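Home | Forums | Trails & Ultras | Training | Gear | Log in

Forums / Trails & Ultras / First timers

Skomholm 6-hour loop race – who's in, and how are you pacing it?

Print this thread | E-mail to a friend

ruba_twal
So I did a thing last night and signed up for the Skomholm 6-hour! It's the one in February with the short loop around the lake, as many laps as you can fit in before the horn goes. My longest run ever is a trail half, and I loved every muddy minute of it, and now I can't stop reading race reports when I should be asleep. My bib is 715, which I have already written on a sticky note on my monitor.

Question for people who have done timed races. Do you walk from the start, or run until you can't and then walk? My plan so far is "see how it feels," and I suspect that isn't a plan.

hinds_w
Welcome! Timed races are the most fun you can have in running shoes. Walk from lap one. Pick the hill behind the boathouse and walk it every single time, even when you feel fantastic and people are streaming past you. I got 21 laps last year doing that and ran more in the last hour than I did in the third.

Marwan Kassab
I'm going to disagree with Warrick a little. Twenty-one laps is great, but he's been doing these for years and he knows what his legs feel like at hour five. If it's your first, I'd run easy on the whole loop for the first two hours, hill included (it's barely a hill), and take walk breaks by the clock after that. Walking that early makes me stiff. I also just get cold. It's February!

hinds_w
Barely a hill on lap two, Marwan. Ask me about it on lap eighteen.

Marwan Kassab
I've been up it on lap eighteen. Still barely a hill :)

roscoe.o
Both of these work, I've tried both. What wrecked me was food. I ate nothing for two and a half hours because I felt so good, then I tried to fix it all at the aid station with cola and a cheese sandwich. Spent a long time sitting on a cooler. Now I eat something tiny every lap as I pass my bag – a few pretzels, a bite of potato, half a fig bar. Salted potatoes are magic, boil them the night before and roll them in the salt while they're warm.

Also bring a second pair of shoes, half a size up if you have them.

ruba_twal
This is so helpful, thank you all! I have a pair of old Rawashdeh trail shoes that are a bit roomy, so those can be the second pair. Is there somewhere to leave a bag, or do I need a crew? My sister said she'd come for part of it but she'll have the kids with her.

roscoe.o
There's a long row of tarps by the start line and you just claim a spot. Get there early and take one on the right side of the path so you don't have to cut across traffic. Crew is nice but you won't need one.

Nizar H.
Jumping in as someone who only ever did road marathons before Skomholm. The thing that surprised me was how social it is. You keep lapping the same people and being lapped by the same people and by hour four you know everybody's dog. I did the Drarkavby night run the year after and it was the total opposite, all alone with a headlamp. Loved that too, but for a first one I'd pick the lake every time.

On pacing I'm with Marwan. I walked early because someone told me to and finished feeling like I'd left a lot out there.

hinds_w
Finishing with something left is a good first race in my book. You want to come back and do another!

Nizar H.
I did come back, so fair enough.

ruba_twal
OK, decision made, and you can all argue with it. Easy running on the flat parts, walk the boathouse hill from the start, eat every lap, shoes at halfway. I did a practice run this morning on the loop by my house, about 90 minutes with a walk break every lap, and I finished grinning like an idiot. Going to try potatoes next weekend. I'll report back!

Does anyone know if the Trustside lot is open to runners or if I should plan on the shuttle?

Filed under: Timed events, First ultra, Winter racing

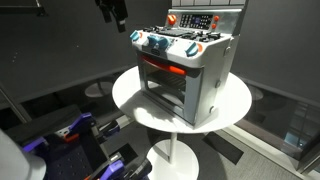
Marwan Kassab: Take the shuttle, the Trustside lot fills up an hour before the start and the walk from the overflow field is longer than one of the laps. And fine, walk the hill, but promise me you'll run it once at the very end.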